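I went back to Tondel in February, mostly to sit in on the hearing, and I said I would write something up. It has taken me longer than it should have.

For anyone who hasn't followed it, the quarry firm Plovon wants to extend its workings north, across the old drove road and into the two fields people use to reach the river. The drove road has been walked for as long as there are maps of it. It was never put on the official record of footpaths, and when Plovon bought the land it put a fence across both ends. People objected, in writing and at length. A petition with 1474 names went to the council offices in Baysal, where it was logged as received. Most of those who signed never had a reply.

After that, people began walking up to the fence in the mornings and standing at it. I went on three of those mornings myself the year before last. We stood in the lane and sang a bit, badly. Stovix, the security company Plovon uses, had men on the other side who filmed us on their phones. One of them had been at school with half the people there and said hello to them by name.

On the last morning the police arrived at twenty to eight and arrested 17 people. I wasn't there. What I know of it comes from talking to nine of them since, and from what was read out in court, and the two versions agree on most things. Nobody hit anyone. A lorry was held up. One person sat down in the gateway and was carried out of it. The rest were standing on the verge, which is public land, as the prosecution accepted on the first afternoon.

The charges were obstruction of the highway for all of them and aggravated trespass for six. Revathi Chowdary was one of the six. She is 61 and taught at the primary school until she retired. She had no record of any kind. She was held for eleven hours, and when she was let out it was dark, the buses had stopped, and she rang her sister from a petrol station to be fetched.

What I want to write about is what came after, which has had less attention than the arrests did.

She was on bail for over 400 days. The conditions were that she must not go within half a mile of the site, and must not be in contact with any of the other sixteen except through a solicitor. That may sound mild. Tondel has one shop, and the shop is inside the half mile. So is the doctor's. Two of the other sixteen are her next-door neighbours and one is her nephew. For more than a year she could not lawfully talk to her nephew about his mother's operation, and she couldn't buy milk without taking the bus to Baysal and back.

She asked for the conditions to be changed and the first hearing was put off because the papers had been sent to the wrong court. The second was put off because nobody from the prosecution turned up. At the third she was given permission to visit the doctor, by appointment, by the most direct route. The shop was not mentioned in the order, so she went on taking the bus.

I asked her whether she had ever just gone to the shop. She said no. She said she knew a Stovix man parked opposite most days and she didn't want to give anyone the satisfaction.

By the time it came to trial, four of the 17 had pleaded guilty to get it over with. I don't blame them. One has a van and needs to be able to drive it past the quarry to get to work. They were fined, and with costs on top the largest bill came to £1000. Of the thirteen who held out, five had the case against them dropped before the hearing, by letter, with no reason given. Revathi was among the remaining eight.

The hearing took two days. The court was cold and everyone kept their coats on. A manager from Plovon explained what an hour's delay to a lorry costs, and could not say how long this lorry had been delayed. The defence showed the phone footage, some of it taken by Stovix, and you could see the verge and the people on it quite clearly. The magistrates were out for forty minutes and found all eight not guilty on everything.

People hugged in the corridor and then went to find their cars. There was no speech. Someone had made sandwiches and we ate them on the wall by the car park.

I was glad, of course, and I still am. But I have thought about it a good deal since, and I can't see the verdict as the system working. The court said these people had done nothing criminal. They had still been kept away from the fence, and from each other, for more than a year, and in that time the planning consultation opened and closed. Several of them would have spoken at it. They had been told by their solicitors to be careful about anything that might look like organising, and they were careful. The consultation report says that local opposition was limited.

There is no compensation for bail conditions. You can complain to the police about the arrest, and three of them have. You can write to your MP, and I have, and had a polite letter back saying that he can't comment on individual cases. I wrote again to say I was asking about bail law in general. I'm waiting to hear.

The claim to have the drove road recorded as a public footpath is still open. It needs statements from people who walked it freely over the years, with dates as near as they can remember them. If you ever used it, even as a child, please fill in one of the forms. They are behind the counter at the shop in Tondel, and Revathi is collecting the finished ones now that she can go in there again.

The fence is still up. I walked along the lane to it the morning after the hearing and stayed a few minutes, then caught the ten o'clock bus.

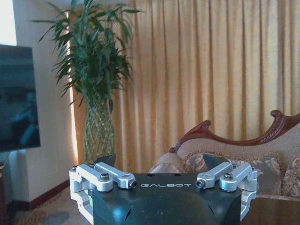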